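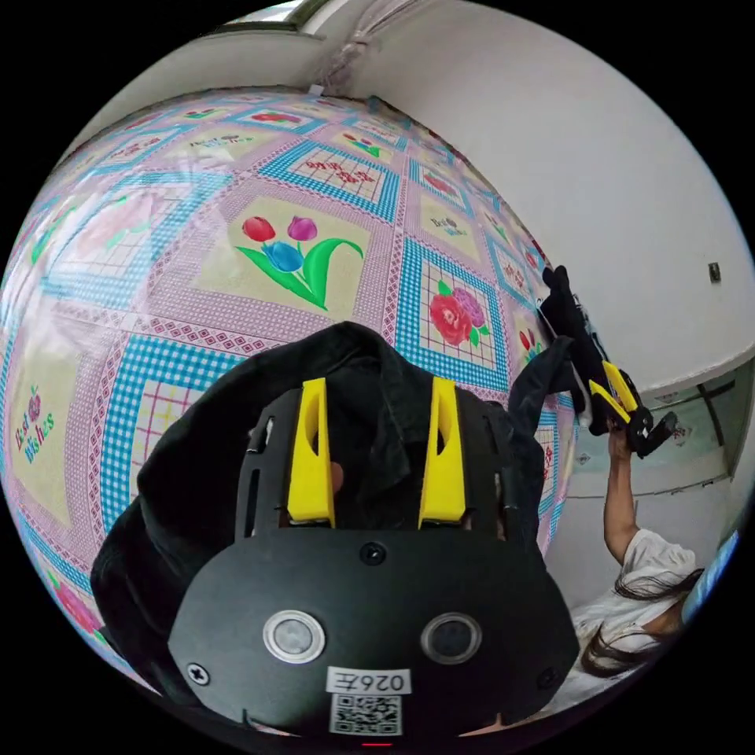
Black cotton is hard to keep black, and most of the loss happens in the first ten washes. I have been keeping a log of this since October, mainly because I was replacing T-shirts faster than seemed reasonable, and the results are consistent enough to write up.

Two separate things get called fading. One is dye loss, where color leaves the fiber and goes down the drain. The other is surface abrasion, where the outer fibers break, stand up and scatter light. The cloth then looks gray although most of the dye is still in it. Abrasion accounts for more of the change in my shirts than I expected. Under a cheap loupe the worn areas at the hem and the side seams are covered in short broken fibers, and wetting the cloth brings the black back until it dries.

The test was simple. I bought a pack of identical black shirts from the outlet store in Nuvalville and cut a swatch from the hem of one as a reference. The rest were split into two groups. Group A went through the normal cycle with the regular laundry. Group B was turned inside out and washed cold on the short cycle, with other dark items only. Both groups used the same Sesus liquid detergent at the same dose. I ran 17 washes per group and compared each shirt with the swatch by a north window at noon.

Group A was visibly lighter by the fourth wash. Group B needed nine to reach a similar shade and changed very little after that. The collars showed the difference most clearly, probably because the ribbing is thicker and rubs against itself.

Spin speed matters less than load size. An overfilled drum does not let the clothes move freely, and they grind against each other for the whole cycle. I weighed one shirt dry at 209 grams, which made it easy to work out loads, and I now stop at half the rated capacity for darks.

Drying is the other half of the problem. I switched to a rack indoors, away from the window. The lint screen had been collecting a fair amount of black fiber from each dryer load — all of it used to be shirt.

Vinegar in the rinse made no difference I could see. Neither did salt, which people in Plamcombe still recommend to each other with great confidence. Salt is used during some dyeing processes, but adding it to a finished garment at home does not fix loose dye.

Next I want to repeat the test on a cotton and polyester blend. The reference swatch is in an envelope in the desk drawer, out of the light, and I will use the same window.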